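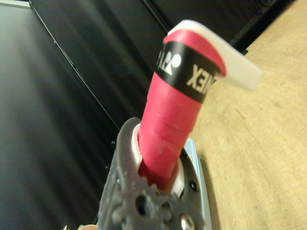

Gritlow says their new subscription box for rec players "pays for itself by February." I did the math on a napkin and I'd like to see theirs. Grip tape wears out, sure. A red wrap like this one, wound in overlapping layers with a black band near the top, is something you can buy one at a time when you need it. You don't need a plan.

Home Explore Notifications Messages Lists Profile More

The plan is $11 a month. You get 2 overgrips, a can of balls and a "performance insight card." I have read 4 of these cards. One told me to drink water.

They also claim 89 percent of members "feel more consistent." Consistent at what? Compared to when? I asked and got a link to the signup page.

My club in Trarnitz is now pushing it at the front desk, right next to the sheet where you used to be able to sign up for court time for free.

Someone will reply that the Reddy box is worse. Yes, I had Reddy. It took 2 phone calls to cancel and they still sent me a visor.

Same goes for the Grutel app, by the way. Free until you want to see your own match scores from last year.

If you play every day and hate shopping, fine, maybe it works for you. I play on weekends – badly – and a can of balls lasts me a good while.

Still waiting on that 89 percent source.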